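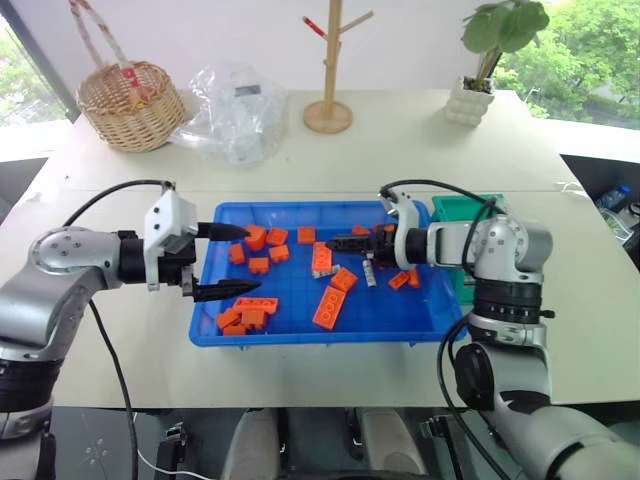

Sharing a workbench with a pair of robot arms
Workshop tips from the packing room at Brindville

Posted April 2025

We sort and pack small plastic parts at Brindville. Since November the first sort has been done by two arms on a shared table, and the people who used to do it now load, check and pack. These notes were written for our own new starters. Other small workshops have asked for them, so they are printed as they stand, with a few additions.

Trays

Use a tray that contrasts with the parts. We tried grey trays first and even the staff struggled to spot a grey piece at the end of a shift. Blue works with orange bricks. Whatever colour you settle on, order enough of it to last.

Spread the parts with a flat hand before the tray goes on the table. A heap slows the arms down, and pieces jammed against the wall of the tray are the ones you end up fetching by hand. With parts the size of a toy brick we stop at 35 to a tray.

Metal bits get in with the plastic. Pick out the ones you see at loading and leave the rest for the second check.

Cables

Check the loops over the arms every morning. They need enough slack for the full reach and no more. Don't tape a cable to the tabletop, and keep mugs well away from where one hangs. Nearly 70 minutes went on one snagged lead in our second week.

The table

Wipe it with a damp cloth and dry it straight after. Gallagher wipes are fine on the top but leave a film on the trays, so wash those in warm water with washing-up liquid. Personal things go along the back, out of reach of both arms. If you want a plant, choose a heavy pot.

Stop the arms before putting a hand in. This applies to supervisors too.

What changed for the staff

The sore wrists have mostly gone. The standing has not, and we bought Falis mats for the loading side, which helped. Loading is dull after an hour, so people swap places at each break – loading, checking, packing, then round again. Put the rota on the wall.

Nobody's hours were cut, but the job is different and some people preferred the old one. They liked chatting over the trays. We moved the checking bench closer to the table for that reason.

Keep one hand-sorting station set up. We use ours for odd orders under 300 pieces, and whenever the arms are down. The Nollier stool there is still the best seat in the building.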